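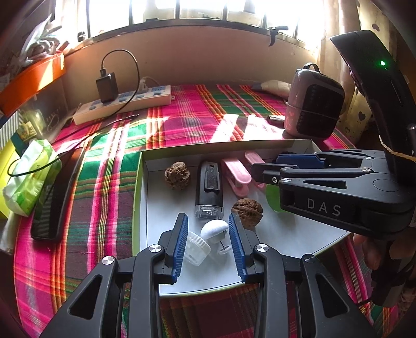 Issue 403 | July 2021 | Page 12

THE BEDSIDE TRAY

Every home has a place where small things end up. In the flats off Goicoechea Road it used to be the kitchen drawer. For the past year or so it has more often been the bed, which has served as desk, dining table and sorting bench for people short of room.

A shallow tray is the simplest answer. The white one in our picture, with its yellow-green rim, has a typical mix in it: two walnuts, a pair of pink plastic clips, a ridged plastic cap. Round it on the plaid sheet are a phone, a packet of tissues and a speaker, with a power strip back by the wall.

The Manaron housing survey, which had over 2000 replies, asked tenants where they kept their odds and ends. Most said "wherever I was sitting".

Sorting takes an evening at most. Tip everything out and put food in one pile, anything with a plug or a cable in another. Caps and lids go in a third - try each one on the bottles and jars in the house before throwing it away. Walnuts belong in the kitchen.

Tikisell on Ostora Street sells shallow trays in three sizes. The middle one fits on a pillow or a narrow shelf. A baking tin does the same job, though it marks light sheets.

Our September issue looks at shelves above the bed, and how much weight they should carry.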